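4.2 Coordination of the two hands during ring placement

The planner treats the ring task as two coupled subproblems. One hand steadies the black base on the table, and the other carries the white ring. Each hand has its own impedance controller, and both controllers read from a shared object frame that the Wendevar tracker updates from the head camera. Figure 3 shows three moments of the task. 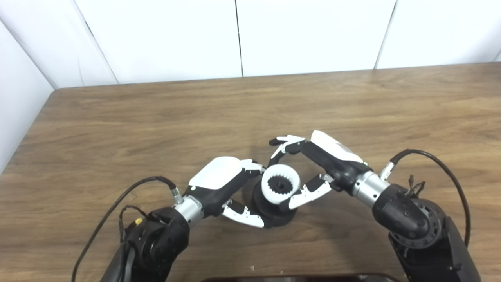
Coupling the controllers through the object frame removes the need for a fixed world calibration between the arms. When the base shifts on the table, the target pose of the ring hand shifts with it. The stiffness of the steadying hand is kept low along the table plane and high about the vertical axis, so that small pushes are absorbed and twisting is resisted. In early tests with equal stiffness on all axes, the two hands drifted into opposing loads, and the force limiter stopped 9 of 27 runs.

Grasp selection is handled separately. The Mathias library returns candidate grasps for the ring, ranked by finger clearance at the release pose. Candidates that would place a fingertip between the ring and the base are dropped before ranking. No more than eight candidates are kept, and the planner checks each one for collisions between the hands.
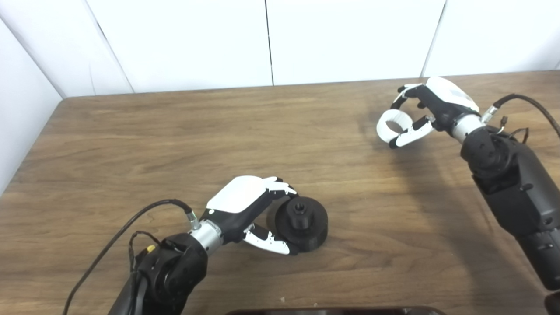 The collision check uses capsule models of the fingers with a margin of 6 mm. A larger margin rejected nearly every grasp near the hub, where the hands must work close together. During the final approach the margin is released for the finger pairs named in the contact schedule, and remains in force for all others. Cables are not modeled. Wrist rotation is instead limited to a range found by hand at Skarnthorpe in October.

Perception is weakest when the fingers cover most of the ring. The tracker then falls back on joint angles and the last accepted ring pose, and raises its reported variance until enough of the rim can be matched again.
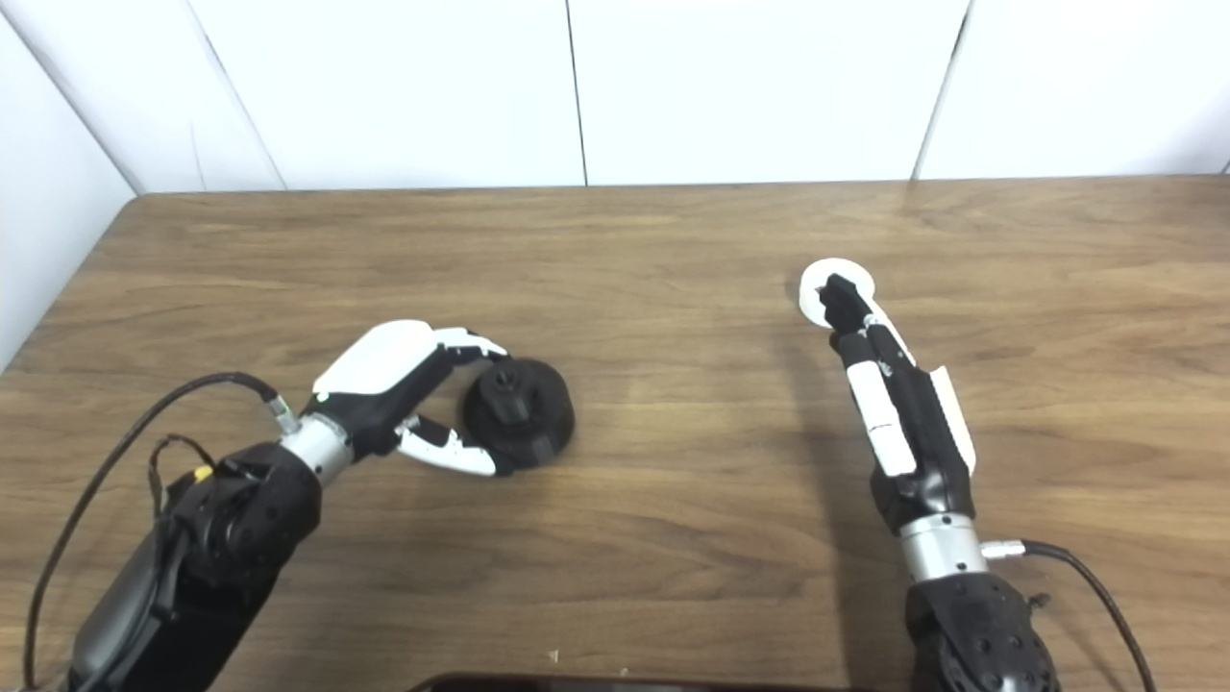

Figure 3. Both hands at three moments of the ring task, head camera view. Panels are not in time order.

Mirjam Segers objected in review that the fallback pose assumes a rigid grasp, and that "any slip inside the fingers goes straight into the placement error." We agree. The Gustolness build adds a slip term to the variance, but it does not correct the pose itself, and the results in Section 5 were obtained without it.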